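23 January 2021, Sat. Supplement bench, notes on the Loltska magnesium capsules

In early, building to myself till Solange got here. Goal for today was to finish the disintegration runs on the retained samples and get the fill weights written up before Henryk asks again.

Fill weights first. Pulled 20 capsules from the Loltska retain bottle, weighed whole, emptied, brushed out, weighed shells. Spread is wider than I like. Two came in light, the rest sit where they should. Shells themselves very even so it's the powder not the gelatin. I think the blend is bridging in the hopper again, same thing we had in April when the humidity went up and we changed the flow agent. Different flow agent now, same symptom. Need to look at the particle size of the incoming citrate, not just take the supplier sheet.

Label claim is 200 mg per serving, serving is two capsules. Even the light ones would probaly get there averaged over a serving but I don't want to lean on that. People take one and skip one.

Disintegration. Water bath up to temp slow, lost most of an hour to it. Basket 1 fine. Basket 2 had one capsule stick to the disk and sit there like a raft, took it out, repeated with a fresh set, fine second time. Writing both down. Not dropping the first one, Henryk will want to see it.

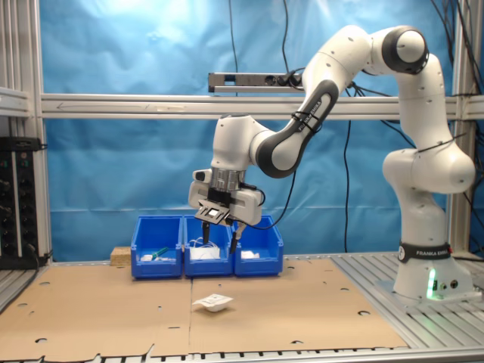

Do we hold the Jirisska order until the citrate is checked?

Hold it. Solange and I went over it at lunch, she was for shipping the first part and I talked her out of it. The Jirisska people sell through home distributors and anything that goes out is in fifty kitchens by the end of the week, getting it back is a nightmare. One more week won't hurt them. Their own sign-up packets aren't even printed.

Separate thing, their draft leaflet. Solange read it out loud and we both groaned. "Resets your metabolism" has to go, so does the line about sleeping like a child. We can say what's in it and how much, and that magnesium contributes to normal muscle function. She is marking it up in red and sending it back Monday. They will complain. Fine.

Khasawneh sample (the vanilla shake powder) opened as well. Clumps in the top third of the tub, breaks up with a spoon. Taste ok, bit chalky at the end, sweetner hits late. Mixed one in cold water and one in oat milk, oat milk far better. Foam took ages to drop. Left a scoop in an open dish on the shelf by the window, look at it next time I'm in. Moisture test not done, pans all in the wash.

Balance drifted once after the door was opened, re-zeroed, check weight good after. Logged in the balance book too.

To do:
sieve the citrate, new lot and old lot side by side
ask Clisov for the real particle data, not the brochure
repeat fill weights after sieving
moisture on the Khasawneh powder
more desiccant, we have over 2 boxes of the small packets but none of the big ones
new brush for emptying shells, this one sheds

Henryk called late, wants the weights as a table, not my handwriting. Will type it up tomorow if I can read it. Retain bottle resealed and back in the cabinet, second shelf, behind the zinc.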